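Where Does the Lunch Go? Food Waste in the Otirmont Hall Cafeteria

Final report, Intro to Environmental Studies
Eyerusalem Abera and Arsalan Afridi

Why we did this

Everybody complains about waste in the dining hall but we couldn't find any numbers for our own building. So: how much food gets scraped off plates at lunch, and does plate size change it? That was the original question. It got smaller as we went, see Problems.

Method

Two lunches in October, same menu both times (pasta, green beans, roll, fruit). First lunch with the regular large plates. Second lunch with the small ones they normally use for dessert. We stood by the tray return and asked people if we could scrape their plate into our bucket. 60 plates each lunch, then we stopped. Weighed the bucket on the kitchen scale, subtracted the bucket. Liquids didn't count. Neither did peels, cores or napkins – we picked those out by hand, gloves on.

We also handed out a short survey, five questions, at the second lunch only. Should of done it at both. 34 people filled it out.

Results

Less waste with the small plates. Average per person went down by 2 ounces, which doesn't sound like a lot until you multiply it by a whole lunch crowd. Most of the difference looked like pasta. Green beans got thrown out at pretty much the same rate no matter what. Rolls too, often with one bite gone. 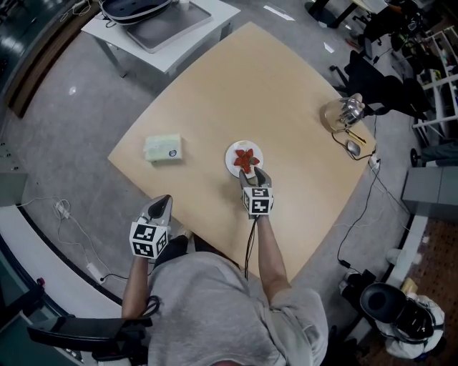
The survey was more mixed. Most common reason for leaving food was "took too much," then "didn't like it," then "ran out of time." A few people wrote that the small plates were annoying becuase they had to go back for seconds and the line was long. One person said they just skipped seconds and were hungry by three. That matters, we think. If people are leaving hungry it isn't really a win, and our bucket can't tell the difference.

Background reading

We used the Tesfamariam handout from class on portion sizes and the unit on landfill methane. Main idea we took from the handout: people fill the plate they are given and then decide if they're full. Our results fit with that but two lunches don't prove it.

Problems

– Only two days. Weather was bad for the second one so maybe a different crowd.
– People saw us standing there with a bucket. Arsalan thinks some of them ate more on purpose so they wouldn't look bad.
– Scale only reads whole ounces.
– We meant to do a third lunch with no trays but ran out of time.

What we would do next

Repeat it over a full month, with a weigh station that people can't see from the tables. Survey at every lunch. Ask the kitchen about smaller serving spoons for the pasta, might do the same thing as small plates without the line getting longer.

Who did what

Eyerusalem: survey, weighing, most of the writing. Arsalan: scraping, spreadsheet, the chart on the poster. Thanks to the kitchen staff for the scale and the gloves.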